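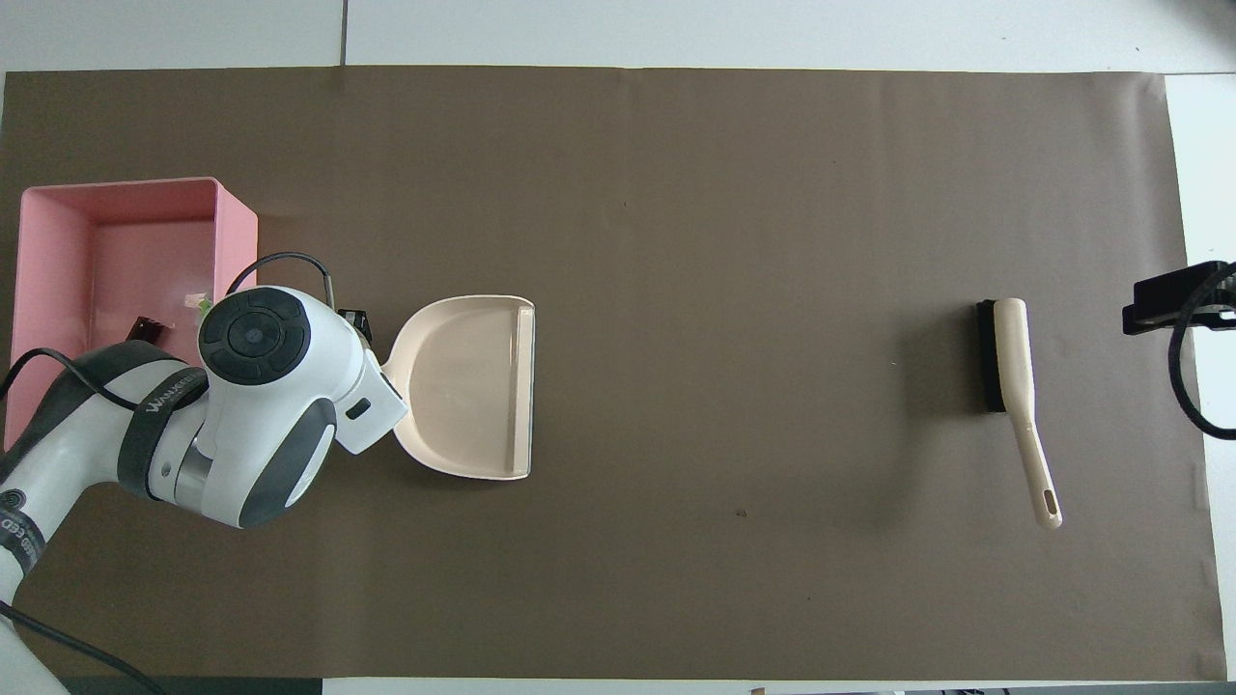 Figure 3. Work surface with paper mat and open pink bin.

3.2 Sorting of household textiles

Participants in Sisthorpe kept worn-out clothing and linens for seven weeks in May and June, then handed them in at the Briver depot. Each bag was weighed on arrival and opened the same day. Items were sorted by main fiber using the care label. Where the label was missing or faded - mostly socks and dish towels - two raters, Tapsell and Gilchrist, judged the fiber by feel and by a burn test on a loose thread. Disagreements were coded as "mixed."

The final sample held 3000 items from 470 households. Shoes, belts, and bags were left out. Coats with a separate lining were coded by the outer shell only, which probably understates polyester. We did not ask households why they got rid of an item, so wear and change of taste cannot be told apart in these data.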